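Money, Payments and Digital Finance
Course handout for Unit 4: What is a stablecoin, and what is it standing on?
Instructor: Soledad Quintero

Welcome back, everyone, and thank you for the lively talk last time about bank transfers. I took home a whole page of your questions and I will try to work through them as we go. A few of you asked whether you need to own any digital coins to follow this unit. You do not, and please don't buy any on my account! A pencil and the reading packet will do.

Let's start with the word itself. A stablecoin is a digital token whose price is meant to stay close to something else, most often one US dollar. People who use the bigger, jumpier coins wanted a place to park their money between trades without going all the way back to a bank account, and that is where a lot of the early demand came from. Later on, people sending money to family abroad began to take an interest, and so did small firms paying suppliers in other countries.

The question I want you to keep asking, all the way to the final paper, is the plain one: who has promised what to whom? When you hold a dollar in a checking account, the bank owes you a dollar. When you hold a token, somebody may owe you a dollar, or may owe you something worth close to a dollar, or may owe you nothing at all and simply hope that the price holds. You find out by reading the terms, which are long and (I'm sorry to say) rather dull. Qistina Nasution's guest notes in the packet take you through a set of terms line by line, and I think you will find her patient company.
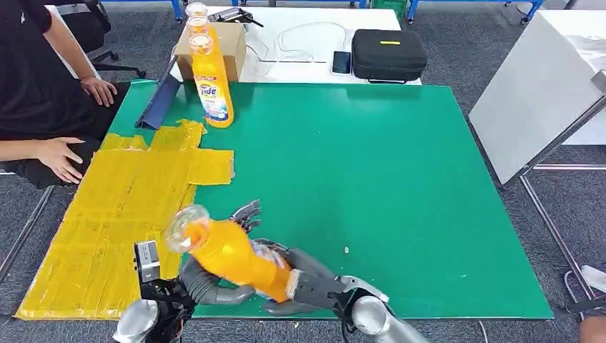 Fig. 1. Orange bottle in a gray multi-fingered robot hand, over a green board with yellow tape.

Now, the kinds. The first kind is backed by cash and short-term government debt, held by the company that issues the token. The second is backed by other digital coins, and because those can fall in price overnight, the issuer asks for more backing than the tokens are worth. The third tries to hold its price by rules alone, creating tokens when the price is high and removing them when it is low. We will spend most of our time on the first kind, and a good long evening on the third, which has the most interesting arguments around it.

Let me work a small problem with you. Suppose an issuer called Sundarell has 1,458 tokens out in the world, each one promised at a dollar. In its reserve it holds $997 in cash and $461 in short-term bills. Add those up and you get $1,458, so on paper every token is covered. So far, so good. But suppose holders of 1,100 tokens want their dollars this afternoon. The cash runs out at $997, and Sundarell has to sell bills to raise the other $103. If the bills sell at full value, all is well. If buyers are scarce and the bills fetch less, the last people in line have reason to worry – and once they worry, they tend to hurry, and so does everybody behind them. Those of you who took the banking course with Nicanor Magaña will recognize a run when you see one.

Please try these before we meet again:

1. Redo the Sundarell problem with the bills selling at 90 cents on the dollar and every holder asking to be paid. How much is missing?
2. Hodis, in the second case, lends out part of its reserve to earn interest. Who gains from that, and who carries the risk?
3. In your own words, explain why a holder might accept a token that pays no interest.

Reading: packet, pages 4 to 26. Yatziri Villalobos will hold the review session in the usual room and is happy to go over the arithmetic as slowly as you like. Bring your worked answers to question 1, even if they are messy.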